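3.2 What ends up on a small table

I came to this part of the study with a soft spot for small tables (I've lived with one for years), so take my enthusiasm as declared. The 52 households in our sample all had one, and I asked each of them to leave it alone for two weeks in March. Most of them managed! We coded the items by where people said they belonged: kitchen, desk, pocket or "it lives here now". 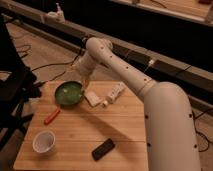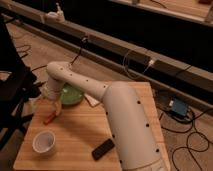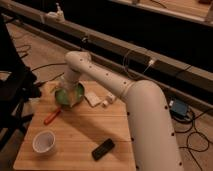
Figure 2. A small light-wood tabletop with household things on it.

My favourite category is the last one, and it was also the hardest to code. People defend these things. In the Velurora flats we logged 108 items, and 13 of them had no home anywhere else, going by what their owners told us. I'd expected mostly pens and mail. What I got was a real mix of kitchen and everything else, much like the middle and last panels of Figure 2, where a white cup shares the wood with a green bowl, a flat white piece of paper or card and a small black thing that could be a remote or a phone. A cup is easy, it goes back to the kitchen and everyone agrees. The black thing is where our coders started arguing – a remote belongs to the room, a phone belongs to a person – and we ended up adding a "can't tell" code halfway through, then going back over the earlier sheets (a long afternoon, that one). Paper gave us the same trouble in the Polat houses, so I've left it out of the totals in the next section and treated it separately in 3.4.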